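Chilly Corners: a term of draughts and damp in student housing
Student project report, Built Environment foundation year, Sullovstead

September 2024

So my project started with a cold ankle. I'd moved into a rented house on Idden Road and every evening, sitting at my desk, I'd get this thin stream of chilly air across one foot and never the other. I moved the desk. It found me again. When we were told to pick a topic we could test ourselves with cheap kit, I didn't have to think very hard!

The question I wrote on my proposal form was: can tenants find and reduce draughts and damp in an ordinary rented room without upsetting the landlord? My tutor group thought it was a bit broad, so I cut it down to floors and the bottom of walls and left windows out completely. (I still have opinions about windows. They're in the appendix.)

I had five rooms to look at, all in rented student places in Sullovstead. Mine was one and the others belonged to people on my course who let me in on the promise of biscuits. The oldest house is a terrace with floorboards you can see daylight through if you lift the rug, and the newest is a flat that feels more like an office. I visited each one in the evening with the heating on, and then again the next morning before anybody had opened a window.

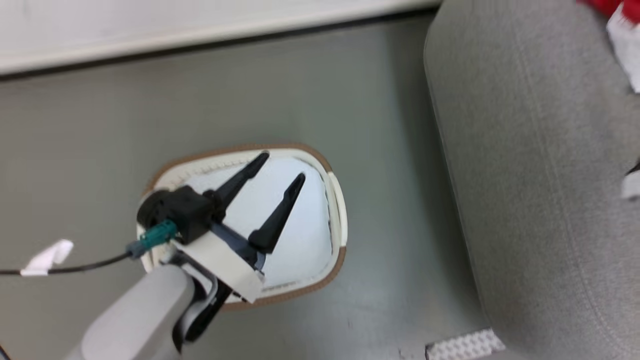
Figure 1. White oval mat on a grey floor.

Mats turned out to matter more than I'd guessed. On the bare boards, a rug made the middle of the room feel loads better but did nothing for the edges, which is where the air was coming in. On solid floors the rug was just nicer to stand on. I kept a comfort diary where I gave each spot a score after sitting there for a while in socks, and I know that's not proper science, but the whole point of heating a room is how it feels to the person in it, so I'm keeping it in.

For the measuring I used a Mollix humidity meter borrowed from the department store cupboard and an incense stick for the draughts. The stick is brilliant. You hold it still near a gap and watch which way the smoke bends. You do have to hold your breath a bit, and you do have to tell your housemates first, or someone comes running down the stairs.

The meter was more of a pain. It takes ages to settle after you carry it from one room to another, and on my first round I didn't wait long enough, so I had to throw those readings out and do the whole lot again. That cost me a week. I'd planned to finish the visits by the end of the month and ended up writing half of this on the bus. 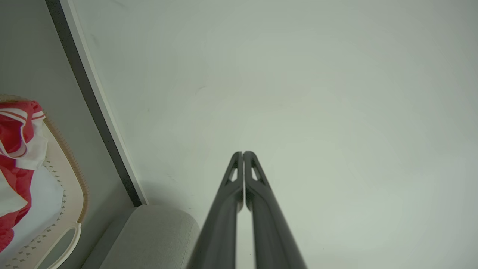
Paint was the next thing I got drawn into, mostly from reading the Lazarević booklet on looking after rented rooms, a battered photocopy that gets passed round our course. It says damp often shows up in the finish before you can feel it, as bubbling or a tide mark low down. That sent me round every room with a torch held flat to the wall. Pale walls like the one behind the two dark fingers here are the easiest to check, as any stain has nothing to hide in, and the patterned wallpaper in the terrace was the worst. I found one definite tide mark, behind a wardrobe in the terrace, and two patches I've put down as "not sure".

The wardrobe business made me look at furniture properly. Air needs to get behind big things, and most of us shove everything hard against the wall because the rooms are tiny. I asked everyone to pull their biggest piece out by a hand's width and leave it for 11 days. The musty smell in the terrace was a good deal better at the end. The flat didn't change at all, but it hadn't smelt of anything to begin with.

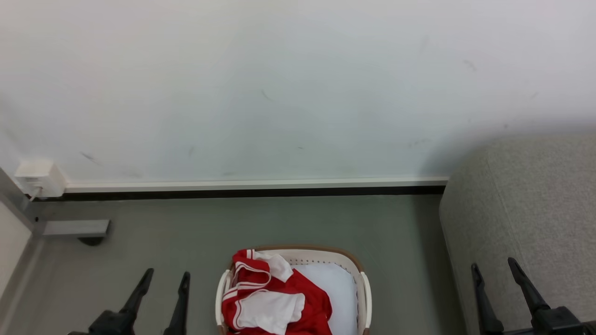 Skirting is where I spent most of my incense. There's often a gap underneath it or behind it, and in older houses cold air comes straight up from below the floor. I marked each leak with masking tape and then tried foam strip, which peels off again when you move out. Long open runs of board are quick to do, but where it goes behind something bulky, like the grey furniture on the right, you have to shift the thing or give up on that bit. I gave up on that bit more than once. Scuffs got me as well: the small dark marks on this wall are just the sort I kept stopping at with the torch in case they were mould, and a damp cloth is a fair first test, though it won't settle it every time.

Results in short: foam strip along the skirting gave the biggest rise in comfort scores, and it was also the cheapest thing I tried. Moving furniture cost nothing and helped in one house. Rugs were lovely and didn't stop a single draught at the edges.

If I carried on in October I'd want colder weather, a second meter so that I wasn't forever waiting for the first one to settle, and a go at the gap under my bedroom door. My ankle is warmer, by the way. The desk is back where it started.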